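ホーム ロボット制御 認識・画像処理 計画・ツール 雑談 ログイン
返信 14件 いいね 35

ビン内ブロックの把持、壁際だけ計画が通らない件

投稿者:soler_c
2021年9月

いつもお世話になってます、Crescencio Solerです。Garbridgeのラボで、灰色の大きい箱に入れた角材みたいなブロックをつかんでは置く、という実験をやってます。学習系の把持方策を回す前に、まずは普通のパイプライン(点群→姿勢推定→把持候補→軌道計画)をベースラインとして仕上げたいんですが、そこで詰まりました。

症状はこうです。箱の真ん中あたりのブロックはほぼ問題なし。ところが壁に寄ったブロックになると、把持候補は出るのに軌道計画が「解なし」で返ってくる。先週まとめて1003回まわしたら、失敗が199回ありました。ログを見ると、失敗の大半は壁際のブロックを選んだときです。

計画はサンプリング系で、タイムアウトは5秒。箱はCADから起こしたメッシュをそのまま衝突物体に入れてます。マージンは全リンク一律で25ミリ。これ、大きすぎるのは自分でもわかってるんですが、前に小さくしたときに手首のケーブルを壁でこすったので、怖くて戻せてません。

同じような構成でやってる方、マージンどうしてますか?

────
mesulura_noe

soler_cさんこんにちは〜。25ミリ一律はさすがに厳しいですよ! 指先が壁に25ミリまでしか近づけないなら、壁にくっついてるブロックは原理的に取れないじゃないですか。うちは指だけ2ミリ、手首から上は20ミリに分けてます。リンクのペアごとに設定できるはずなので、まずそこからかなと。

────
daza_w

私はマージンより先に把持候補のほうを疑います。壁際で候補が「出る」のがそもそもおかしくて、指の開き幅まで含めて壁と干渉チェックしていれば、候補の段階でほとんど落ちるはずなんですよね。計画器に無理な問題を投げて5秒待って、ダメでした、また次の候補、というのは時間の無駄だと思います。

────
soler_c

お二人ともありがとうございます。干渉チェックは一応やってます。ただ、閉じた状態のハンドの形でやってたような……いま見たら本当にそうでした。恥ずかしい。

うちの箱の中はこんな感じです。
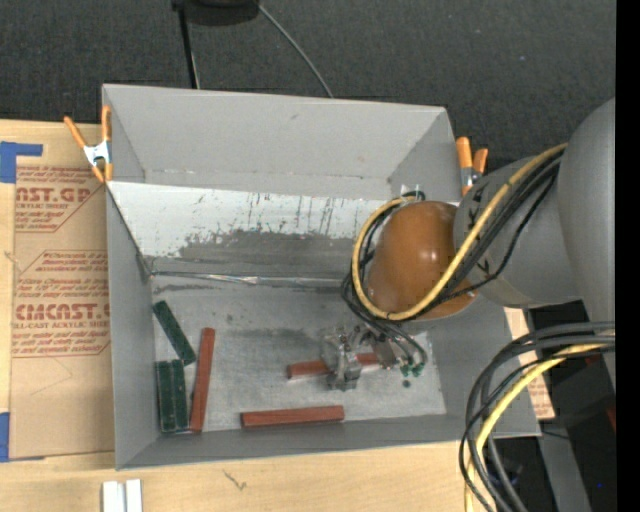
下ろしている最中のグリッパと、緑と赤のブロック。手首まわりの配線もこのとおりです

見てのとおりケーブルがけっこう外に出てまして、黄色いのがぐるっと輪になってるんですよ。この輪がモデルに入ってないので、マージンで吸収してるつもりでした。あと、奥の壁の手前が白い斜面になってるんですが、この斜面もCADには入ってないです。

────
mesulura_noe

え、斜面入ってないんですか!? そこは入れましょうよ(笑)
斜面の上の空間って計画器からすると「空いてる」ことになってるので、逆にマージンのおかげで助かってた場面もあると思います。マージンを縮めるなら、斜面を入れてからにしないと、今度は本当に当たりますよ。順番大事です。

────
leandro_p

横から失礼します。Leandroです。ケーブルの話ですが、私は手首のまわりに円柱をひとつかぶせて、それをハンドのリンクに固定で付けてます。半径はケーブルが一番ふくらむ姿勢で測って、そこにちょっと足すくらい。メッシュで頑張ろうとした時期もあったんですけど、ケーブルって姿勢で形が変わるので、きれいに作っても意味がなかったです。

円柱にしておくと衝突判定も速いので、計画時間も少し縮みました。

────
daza_w

円柱には反対です。いや、全面的に反対というわけではないんですが、手首に太い円柱をかぶせると、箱に深く入れる姿勢がごっそり消えます。soler_cさんの用途は壁際で取れないのが問題なんだから、悪化しかねない。輪が片側に寄っているなら、そちら側だけに箱形かカプセルを置いて、手首の回転で輪を壁から逃がす解を計画器に探させるべきです。

平行グリッパなら把持姿勢は180度回しても同じなので、候補をそれぞれ反転して2通り入れておけば、どちらかは通ることが多いですよ。

────
leandro_p

それは確かに。うちは箱が浅いので円柱で困らなかっただけかもしれません。ただ、180度反転は手首の可動範囲とケーブルのねじれに注意です。反転候補を無条件に入れたら、遠回りの回転を選ばれて、ケーブルがアームに巻きついたことがあります。関節のコストに「初期姿勢からの離れ具合」を入れて解決しました。

────
candela_cc

点群担当の立場からひとこと。ブロックが2本ぴったり並んでるときって、姿勢推定どうしてます? 写真の左のほうの緑、2本くっついて平行になってますよね。これ、うちのセグメンテーションだと高確率で1個の太いブロックになります。そうなると把持幅が足りなくて候補が落ちるか、つなぎ目の上に指を下ろす候補が出るか、どっちかなんですよ。

壁際の失敗だと思ってるもののうち、何割かは「くっつき」の失敗が混ざってるんじゃないかなあ。

────
soler_c

candela_ccさん、鋭いです……。ログを失敗時の推定寸法で並べ替えてみたら、幅が実物の倍になってるのが35回ありました。199回のうち35回は認識側ですね。計画のせいにしてました、計画器に謝ります。

寸法は既知なので、倍の幅が出たら2個に割る処理を入れてみます。

────
candela_cc

割るの、単純に真ん中で切ると斜めにずれて並んでるときに変なことになるので、既知寸法の直方体を2個当てはめて、残差が小さいほうを採用するといいですよ。あと床がまだらで、汚れやら白い点やらあるので、色だけで切ってると小さいゴミ領域が出ません? 面積と高さの両方で切るのがおすすめです。

────
daza_w

そこまでやるなら、取りにくいブロックは無理に取らずに、ひと押しして離してから取る動作を入れたほうが早いと思いますけどね。

────
mesulura_noe

押す動作は沼ですよ〜。押した後の位置が読めないから毎回撮り直しになるし、押す先に別のブロックがあるとまた判定が要るし。ベースラインなんだから、まずは候補と衝突モデルを直して、それで残った分だけ考えればいいんじゃないでしょうか。

────
daza_w

どうせ毎回撮り直しているんでしょう? つかむたびに山が動くんだから。押すのも把持も、認識から見たら同じ1サイクルですよ。ここは意見が合わなそうなので、soler_cさんの数字を待ちます。

────
soler_c

途中経過です! やったことを順番に書きます。

・白い斜面を板として衝突物体に追加
・把持候補の干渉チェックを、開いた状態のハンドに変更
・マージンを指2ミリ、手首から上20ミリに分離
・黄色いケーブルの輪の側にカプセルをひとつ追加
・180度反転の候補を追加、関節コストつき

まだ25回しか回してないので何とも言えませんが、「解なし」は1回だけでした。その1回は箱の隅に斜めに寄りかかったやつで、まあ人間でもつまみにくい位置です。計画時間もだいぶ短くなって、見ていてイライラしなくなりました(これが一番うれしい)。

5月に書いた自分のコードに「あとで直す」ってコメントが残ってたのは内緒です。

────
leandro_p

おお、よかった。カプセルの寸法と取り付け位置、よければ設定ファイルごと貼ってもらえませんか。うちも円柱から乗り換えてみたいです。

────
soler_c

整理したら貼りますね。直方体2個の当てはめはこれからなので、1003回まわし直すのはそれが入ってからにします。押す動作は、残った失敗の中身を見てからdaza_wさんにまた相談させてください。

このスレッドをシェア 返信する 前のスレッド 次のスレッド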